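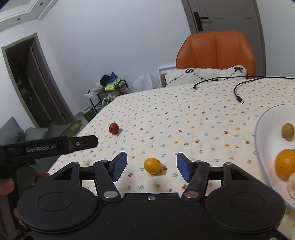 Week 6 – Ground sloth teeth

Sloths never grew enamel, and that makes their teeth so much fun to work with! What you get instead is a hard outer band of dentine around a softer core. The soft part wears faster, so a ridge stays up and does the cutting.

Look for:
– open roots (the tooth kept growing for life)
– wear facets, front and back
– fine scratches, best seen under low side light

Read Bassi's notes on the Okero jaw, up to p. 37. He measures nearly every tooth twice – worth copying!

Lab: casts 50 and 88. Sketch both before you measure anything.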